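1/ I spent most of April reading the letters of a cabinetmaker named Marchand, who kept a shop in Stendevness from 1704 until his eyesight failed. A few people asked what was in them, so I'm putting my notes here.

2/ There are 135 letters. Most are about money. He was owed it, he owed it, or he was explaining to a timber merchant why one fact should cancel out the other.

3/ He wrote almost nothing about style. If you came looking for his thoughts on beauty you would leave with the price of glue. He did care a great deal about drawers, and he complained about them in 17 separate letters.

4/ The trouble was weather. Stendevness is on the coast and the air is damp for half the year. A drawer fitted in a dry month would swell and stick by the next wet one, and the customer would send it back and hold the payment.

5/ His answer was to leave the fit a little loose and rub the runners with tallow. Customers then wrote to say the drawers rattled. He kept one of those complaints and wrote "let it rattle" on the back.

6/ Magdalini Dimitriou did the transcriptions. His spelling changes from one line to the next and he used the same mark for "oak" and "owed" - she had to work out from context which he meant. There are four places where she still isn't sure, and she says so in the margin.

7/ One letter I keep going back to is to his brother in Drindov. The brother wanted to join the trade. Marchand told him to learn bookkeeping first and to stay away from anyone who ordered a desk with secret compartments. Those people, he said, never paid.

8/ Zachary Fraser asked me if any of the furniture survives. One chest, possibly. It has the right joints but no signature, and the family that owns it would like it left alone. I haven't seen it in person.
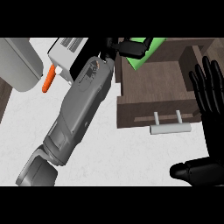 9/ Marchand charged by the drawer. The body of a piece was priced by the board, and then each drawer was added on its own line, with the lock extra. So a dark brown wooden cabinet like this one, with its drawer open, would have gone into the ledger as two kinds of work at two rates. He thought that was fair. His customers thought it was a trick, and a few of them asked for shelves.

10/ The last letters are short. He had sold his planes and kept the account books. In the final one he asks a former apprentice to come and read him the names of the people who hadn't paid.

11/ The transcriptions will be published by Nanura in a run of 1000 copies. I don't have a date for it yet. I'll post when I do.

12/ Someone asked about the tallow. It was mutton. He tried beef one winter and said it drew mice.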